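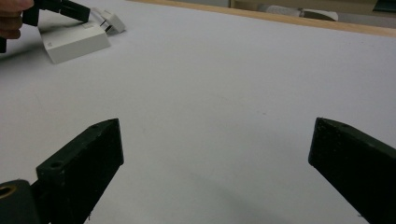

I finally replaced the uninterruptible power supply under my desk in August, two years after I should have. The old one was a Hultetden 360 and it had been beeping at me every few weeks since I moved to Vedville. I'd hold the button down until it stopped and go back to what I was doing.

The beeping meant the battery was on its way out. These units use a sealed lead-acid battery and it wears out whether or not the power ever fails. Mine still passed mains power through to the modem and the little server, so I let myself believe it was working. Then the power dropped for a second one evening, everything on the desk went off at once, and I lost a file copy that had been running most of the day.

I looked at just replacing the battery. On this model you have to take the bottom cover off, which means 4 screws and a plastic clip, and the clip snapped as soon as I touched it. The battery had also swollen enough that it wouldn't slide out. I wasn't going to lever at it with a screwdriver, so the whole thing went to the e-waste drop-off at Bancombe.

The new one is from Hoani. It's a bit bigger than the old unit and a fair bit heavier, and it has a small screen that shows the load and how many minutes are left.
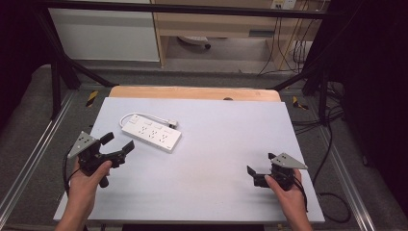

I started by writing down what I wanted to keep running in an outage. It was a shorter list than I expected. The modem, the router and the server are on the battery side. The monitor and the printer are on the side that only has surge protection. Laser printers pull a lot of current when they warm up and the manual says to keep them off the battery outlets, so check yours before you plug one in.

With that load it told me 13 minutes. I tested it by switching it off at the wall with nothing important open, and the server got its shutdown signal and closed down properly with time to spare. Getting that signal to work took longer than the rest of the job. The USB cable in the box was fine, but the server had picked up the old unit's settings and kept looking for it. I removed the old entry, restarted the service and it found the new one straight away.

The fan comes on when it's charging and I can hear it from the couch. It's quieter once the battery is full. I've also turned the alarm down to the low setting, but left it on this time, and written the month on a bit of masking tape on the side so I know how old the battery is.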